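Sorting by Hand: A Conversation with Hortensia Castaño on the Kernby Brick Library

When the Kernby Brick Library opened its lending desk in May, it held 2,763 loose building bricks in donated tubs and had no catalogue. It now lends sorted sets to schools, seniors' residences and after-school programmes across the district. Hortensia Castaño, the library's coordinator, spoke with this newsletter about how the collection is organized, how a set is prepared for a borrower, and what has been learned about the humble table on which the work is done.

Ms. Castaño came to the position from a municipal toy lending service, where she was responsible for board games and puzzles. She describes bricks as a different undertaking.

"A puzzle comes back in its box and you know what ought to be in it," she said. "With bricks, a child can return a perfectly good handful of pieces that belong to three other sets. We had to decide early whether we cared about that. We decided that we cared about size and colour, and that we would let the rest go."

The system adopted at Kernby is a plain one. Pieces are first divided by the number of studs along the top, and only afterwards by colour. Ms. Castaño acknowledged that most visitors expect the reverse.

"Everybody wants to start with colour. It looks lovely in the drawers. But if you are eight years old and you need a piece with two studs in one row, a drawer of nothing but blue is a terrible place to look for it. We tried it that way for our first lending period, and Seema Tiwari, who runs the program at Burneo School, told us very politely that her students were emptying every drawer onto the carpet."

Sorting takes place at a long table covered with brown paper. The paper was proposed by Leif Ladefoged, a retired picture framer who joined the library in its first weeks and has since taken charge of the workroom.

"Leif had very firm opinions about the surface," Ms. Castaño recalled. "The table we were given had a polished top, and under the ceiling lights you would get a glare off it. A small piece could be right in front of you and you would miss it. He brought in a roll of brown paper and that was the end of the discussion."

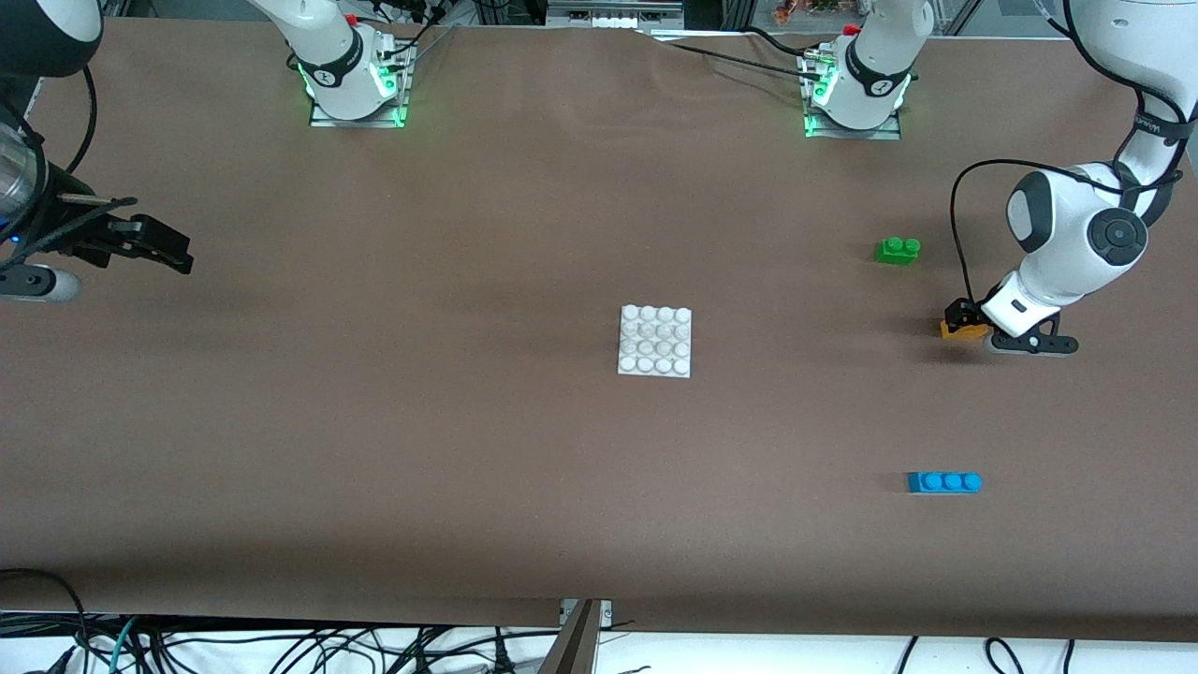

"The colours read properly against brown," she continued. "Yellow is the one people notice first. White paper makes yellow disappear, and on black paper the dark greens go. The brown is dull enough that it doesn't compete with anything. It does wrinkle, and Leif would like it pulled flat every morning, but I have stopped apologizing to him for the creases."

Asked whether a felt mat or a tray would serve the purpose better, Ms. Castaño said that both had been considered. Felt was rejected after a short trial in which it gathered lint and held the bricks in place when they were meant to be slid across the table. Trays remain in use for washed pieces and for sets awaiting collection.

The preparation of a set begins with a request card. The borrower indicates the age of the group, the number of participants and the length of the session. Kuldeep Uniyal, who looks after loans, then chooses from 13 standard selections, the largest of which contains 320 pieces. The smallest, known within the library as the Prajapati set after the family that donated the first tub, is made up mainly of pieces with a single row of studs.

"People underestimate the narrow pieces," Ms. Castaño said. "The big blocks are what you picture when you think of a child building a tower. The narrow ones are where you learn about joining. You have a three and you have a two, and you want to get them to line up with something underneath, and now you are planning."

Before a selection is boxed, a few pieces of each kind are set out on the table, well apart from one another, so that size and colour can be checked against the card. Ms. Castaño considers the spacing important.

"If they are in a heap, you see a heap. Put some distance between them and a wrong piece shows itself. I would ask anyone starting a collection like ours to begin with four or five bricks on a clear surface and simply get used to telling a two from a three at arm's length."

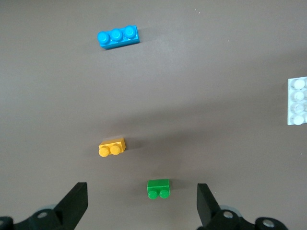 Bricks laid out on the sorting table, among them a blue three-stud piece and yellow and green two-stud pieces.

The library's plans for the coming year are modest. Some 1,000 further pieces have been promised by the Drokesitz Community Centre, which is closing its playroom, and these will have to be washed and sorted before they can be lent. Baltasar Tapia, who manages the centre, has asked that a portion be kept together for the residents' afternoon group.

"We have said yes to Baltasar, of course," said Ms. Castaño. "They will get their own drawer. I have asked only that they allow us to sort it by studs."

Requests for sets may be made at the lending desk during regular hours. Borrowers are asked to return pieces dry and unassembled.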